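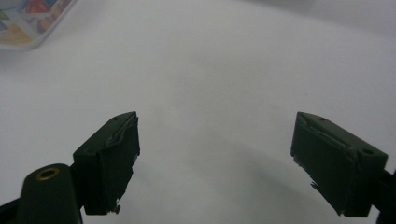 Gripper fingers in front of a white surface

Handout 8: Prophecy Groups and Failed Dates

Please read pages 200 to 220 of the reader before class.

Many small spiritual movements receive "messages" through one member, who is called the channel. In the Retdale case, the channel spoke of a being named Eloment and gave a date in April for the great change. The date passed, and most members stayed.

Points for discussion:
How did the group explain the date afterwards?
Who was blamed - outsiders, or members with weak faith?
Why did the newsletter grow to 392 readers in the next year?

Written answers, 20 lines at most, are due November 27, 2024.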